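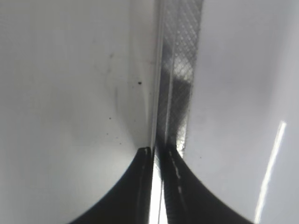 Small dark specks and a gray smear on a white surface.

Gülizar Tatlı has fitted saddles for 19 years, most of them from a workshop in Lernberg. She works on flocked English saddles and sees horses at 39 yards on a fixed rota. We spoke to her about how often a saddle should be checked, and what the check consists of.

"Twice a year is the minimum for a horse in regular work," she says. "A young horse changes faster. For a four-year-old I want to come back after eight weeks."

Her check starts without the rider. The horse stands square on level ground and she takes three tracings of the back with a flexible curve: one behind the shoulder blade, one at the lowest point of the back and one at the last rib. The tracings go on a single sheet and are laid over the previous set.

"People look at the tree width first. I look at the panels. Wool packs down, and it packs down unevenly if the rider sits to one side. Most of what I correct is flocking. The tree is the right width and the left panel is flat."

At a yard near Halton in April she measured a gelding that had been sold with its saddle. The tree was one fitting too narrow, and the owner had added a thick pad to make it comfortable.

"A pad takes up room. If the saddle is tight, a pad makes it tighter. I took it off and the saddle still bridged, so we changed the saddle."

She is cautious about pressure mats. They record well at a walk in a straight line, she says, and less well on a circle, where the girth and the rider's balance affect the reading. She uses one for around 20 fittings a year, usually at a vet's request.

Asked about adjustable trees, she is in favor with reservations. "The gullet changes. The panel angle does not. If the horse has gone up two sizes, the panel no longer lies flat, whatever the gullet plate says."

Her advice to owners between visits is to run a flat hand under each panel with the girth done up, front to back, and to note any gap or hard spot. Sweat marks she considers unreliable by themselves. "A dry patch can mean too much pressure or no contact. You have to put your hand there to find out which."

Tatlı's next fitting day at the Zamora yard is 23rd August.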